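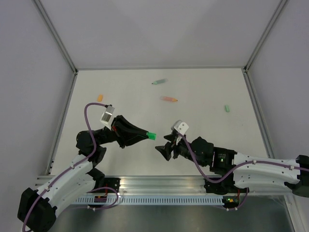
Does a shorter shower song save water?

February | by Arnaldo Lobo
Print this page | E-mail this page

Our hall in Billdale has posters telling us to pick a four-minute song and get out when it ends. The posters promise a big drop in water use. I doubted it, so I read the meter on our floor for two weeks without the songs and two weeks with them.

The floor used 1129 litres a day before and 1091 after. A drop of 38 litres sounds fine until you look at the daily readings, which swing by far more than that. One morning alone was 247 litres above the one before it, and I can't say why. Two people also went home for part of the second fortnight.

I asked everyone on the floor whether they had used a song. Most said yes. I don't put much weight on that, as the posters were hanging right behind me.

My view is that the claim is not shown. A meter on each shower would be a fairer test, and the hall office has so far said no.

Related items
Do the Hallura bins get used?
Bus times in Paisan: a second look
Edari kettle test, part 2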